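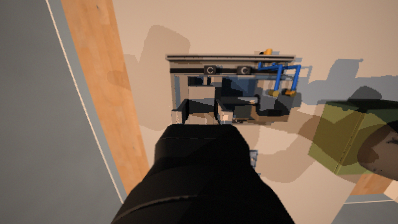 図1 淡いベージュの天板と黒いアーム(CG)

Brititlow 色名データ データカード

版:2
最終更新:2026年3月15日
言語:日本語
形式:CSV、文字コードはUTF-8(BOMなし)

概要

日本語話者300人に色見本300枚を見せ、それぞれを何色と呼ぶかを自由に書いてもらった記録です。選択肢は出していません。回答は入力されたままの文字列で残し、それとは別に、表記をそろえた列を付けました。

色名の調査はすでにたくさんあります。そのうえで公開する理由を聞かれると弱いのですが、手元で使っていたObeidat色名表の「代表色」がどうにも信用できなかった、というのが出発点です。Obeidat表では一つの色名に一つの色が割り当ててあり、見た目はとても整っています。ただ、その色を選んだ人がどれだけいて、選ばなかった人が何と答えたのかがどこにも載っていません。「ベージュ」の欄に置かれた色を見て、これはベージュだと言い切れる人がどのくらいいるのか、私たちには見当がつきませんでした。

このデータにも正解はありません。ある人がある画面でその色を見て、その言葉を打った、という記録だけです。

ファイル

responses.csv 全回答。一行が一つの回答です。
chips.csv 色見本の一覧。指定したsRGB値と見本番号。
people.csv 回答者の属性。年代、育った地方、色を扱う仕事の経験の有無。すべて自己申告。
normalize.csv 表記をそろえるときに使った対応表。

以上の4つです。集計済みのファイルは入れていません。第1版には入れていたところ、集計表だけがあちこちに貼られ、元の回答が読まれている気配がまるでなかったので外しました。

responses.csvの列

person_id 回答者番号。people.csvと対応します。
chip_id 見本番号。chips.csvと対応します。
raw 入力された文字列。誤字も全角空白もそのままです。
norm 表記をそろえた文字列。
order その回答者にとって何番目に出た見本か。
ms 表示から送信までのミリ秒。席を外した人の分も入っています。
flag 注意印。空欄なら印なし。意味は後述します。

集め方

回答者は募集ページから参加し、自宅などの画面で答えました。見本は無彩色の背景に一枚ずつ出し、順番は人ごとに入れ替えています。前の見本には戻れません。途中でやめた人の記録は含まれていません。

画面の調整は求めませんでした。求めたとしても守られたかどうかを確かめる手段がなく、確かめられない手順を書いて精度が上がったように見せるのは避けたいと考えました。夜間モードのまま答えた人もいるはずです。したがってchips.csvのsRGB値は「こちらが指定した値」であって、回答者の目に届いた色の値として読むことはできません。この区別を飛ばした分析をすでに何度か見かけています。

色見本の選び方

見本はsRGBの立方体から均等に取らず、黄赤から黄にかけての彩度の低いあたりを厚くしてあります。ベージュ、生成り、砂色、肌に近い色、薄い茶、灰色がかったクリーム。回答が割れやすい領域です。その分、鮮やかな青や緑は手薄で、「日本語話者は緑をどう呼ぶか」を調べたい人には向きません。

第1版では、塗料のPornenの色見本帳から拾った色を一部に使っていました。見本帳の色をsRGBに直した値の出どころがはっきりせず、第2版ではすべて差し替えています。第1版と第2版の見本番号には対応がありません。同じ番号を突き合わせても意味のある比較にはなりません。

表記のそろえ方

そろえたのは文字の違いだけです。「ベージュ」と「べーじゅ」、「ねずみ色」と「ネズミ色」、「きなり」と「生成り」は同じ語として扱いました。「薄い」と「うすい」も同じです。

「薄茶」と「薄い茶色」は分けたままです。内部でもかなり揉めました。同じ意味だという意見はもっともらしいのですが、両方を使い分けている回答者がいて、その人の中では別の色だった可能性を消せません。まとめたい方は対応表を書き換えてください。まとめた場合は、そのことを明記してもらえると助かります。

「ねずみ色」と「グレー」も別です。年代で使い分けがあるとよく言われますが、このデータだけでそれを言うのは無理があると思っています。自分から募集に応じた人しかいないからです。
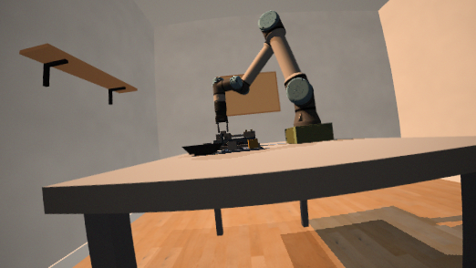

迷ったのは「木の色」「段ボール」「砂」「麦茶を薄めた感じ」のような、物の名前で答えたものの扱いです。色名ではないから捨てる、という処理をする調査は多いようです。しかし「桃色」も「灰色」も「茶色」も、もとは物の名前です。どこからが色名でどこまでがたとえなのか、線を引ける根拠を見つけられなかったので、全部残してあります。「段ボール」と「段ボール色」は別の語のままです。

注意印

flag列の文字は次の意味です。

f 同じ語が長く続いた区間の回答
s 送信までの時間が極端に短い回答
q 色名として読めない入力(記号のみ、「わからない」など)

印は不正検出ツールCakiaの出力をもとに付け、そのあと目で見直しました。Cakiaは速い回答を疑いすぎます。「白」と打つのに時間はかかりません。既定の設定では白と黒の回答がまとめて除外されかけ、基準を緩めました。どこまで緩めるのが妥当だったのか、今も自信はありません。印の付いた行も削除していないので、使うかどうかは利用者が決めてください。

使ってほしくない場面

色名から「正しい色」を逆算する用途には勧めません。平均のRGB値を出すことは簡単にできますが、出てきた色を実際に見せて、その名前で呼んでもらえるかを確かめた人はいません。二つの山に分かれた回答の平均は、どちらの山の人も使わない色になることがあります。

商品名の決定や配色の自動提案に使いたいという問い合わせも受けました。禁止はしませんが、塗料も布も紙も画面とは見え方が違います。画面で「生成り」と答えた人が、布の売り場で同じ言葉を使うかどうかは調べていません。

色覚の検査や判定には使えません。色覚の特性は尋ねていないため、回答の偏りからそれを推し量ることもやめてください。

属性の列について

育った地方は大きな区分でしか聞いていません。「西日本では何々と呼ぶ」といった地図を作ると見栄えはしますが、区分ごとの人数はそろっておらず、少ない地方では数人の癖がそのまま地方差に見えます。作図するなら人数も必ず併記してください。色を扱う仕事の経験については、何をもって経験とするかを説明せずに尋ねました。塗装業の人も、趣味で絵を売っている人も同じ「あり」になっているでしょう。設問の作り方が悪かったと思っています。

第1版からの変更

見本を全面的に差し替え
集計表を削除
注意印の基準を変更
people.csvから居住地の列を削除

2月に配布していた試験版では、order列が一つずつずれていました。試験版を使って順序効果を計算した方は、やり直してください。

既知の問題

スマートフォンの予測変換の影響が見えます。「べ」と打つと「ベージュ」が候補に出る端末では、ほかの語を考えていた人も引っぱられたかもしれません。端末の種類を記録していないので、後から切り分けることはできません。

疲れの影響もあるはずです。後半の見本ほど短い語が増えているように見えますが、検定はしていません。

「クリーム」とだけ書かれた回答が、色のつもりか食べ物のつもりかは判断していません。

利用条件

出典としてデータ名と版を書いてください。加工と再配布は自由です。normalize.csvを書き換えて再配布するときは、ファイル名も変えてください。

誤りの報告は見本番号と回答者番号を添えて送ってください。「この色はベージュではない」という趣旨の報告には対応していません。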